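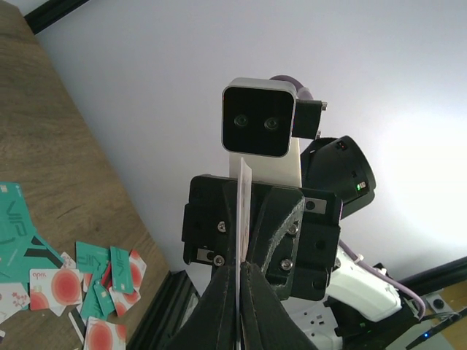 A thin white card, seen nearly edge-on.

December
By Nafula Koech

Joining and borrowing at the Bakilana Reading Room: your questions

We get asked the same handful of things at the desk most weeks, and we really do enjoy answering them, but I thought it might save you a walk in the rain if I wrote them all down in one place.

Who can join?
Anyone at all, whether you live round the corner or only come through on the bus now and then. Children are very welcome too – we just need a grown-up to sign the form with them.

How old is the Reading Room?
We opened in 1844, in two rooms over a seed shop, and moved to the present building a good while later. A few of the first books are still here, and if you ask nicely we'll fetch one down for you to look at (clean hands, please!).

How many books may I take home?
Up to six at a time, for three weeks. If you're halfway through something long and loving it, ring us or pop in and we'll happily stretch the date, unless another member has asked for it.
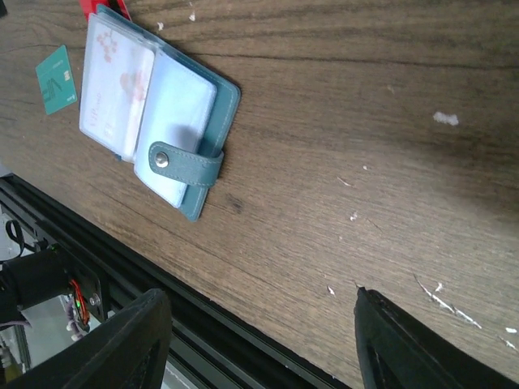 What should I do if I lose my membership card?
Tell us at the desk and we'll make you a new one while you wait. The first replacement is free, and after that we ask for £2. Your loans and requests all carry over to the new card, so there's nothing else for you to sort out.

Can I ask for a book you haven't got?
Please do. Write it in the green book by the door, with your name next to it. We bought some 95 titles that way last year, including a very fat history of canals that has hardly been back on the shelf since.

Do you take donated books?
We do, with pleasure, though shelf space is tight and we can only manage a bag or two from each person. Paperbacks in good order are the most useful – old encyclopaedias, I'm sorry to say, we have to turn away.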